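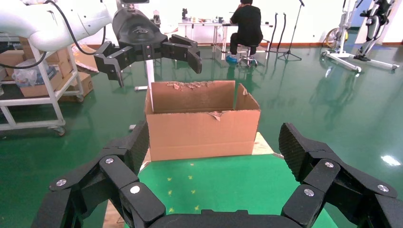

*2 min read*

# Sirko coupon table

Hi! I put this little dataset together because I got tired of arguing from memory about whether loyalty offers at small grocers are any good. It's one big CSV of paper and app offers from shops in Otley and Dasthorpe, typed up by me (mostly in the evenings, with the radio on), plus a few notes on how I cleaned it.

## What you get

- `offers.csv`: 1,373 rows, one per offer
- `shops.csv`: shop name, town, and whether it has an app
- `notes.txt`: my ramblings on odd cases, worth a skim before you email me

Each offer has a start date, an end date, the discount, the minimum spend if there is one, and a column called `channel` that says `paper`, `app` or `both`. I count an offer as `both` only when the wording matches. If the app says 20% off and the flyer says 15%, you get two rows!

## Stuff to watch out for

Discounts are a mess. Some shops do money off, some do percent off, and one chain of bakeries loves "buy two, get the cheaper one half price", which I still don't know how to put in a single column. Those rows have `type` set to `multi` and the discount left blank. Please don't fill them with zeros (I did that in the first version and my averages looked awful for weeks).

There are 579 app offers, and nearly 300 of them have no end date. The apps just drop an offer when they feel like it, so `end` is empty for those. I thought about guessing and decided against it.

Points offers are in there too, but only when the shop publishes what a point is worth. Brurstead shops mostly don't, so that town is missing from this release. I'd love to add it.

## Changes

**Mar 3, 2022**
- Fixed 60 rows where the minimum spend had ended up in the discount column. Thanks to Hortensia Cáceres for spotting it and for sending a patch!
- Renamed `store_id` to `shop_id` everywhere
- Added the February flyers for Dasthorpe

## Using it

Help yourself for school, work or plain nosiness. A link back is nice. If you're loading it in a spreadsheet, import `shop_id` as text or the leading zeros vanish and nothing will join.

Corrections are welcome as issues or pull requests. Tell me the `offer_id` and where you saw the right value, and keep it to one fix per issue if you can, I lose track otherwise.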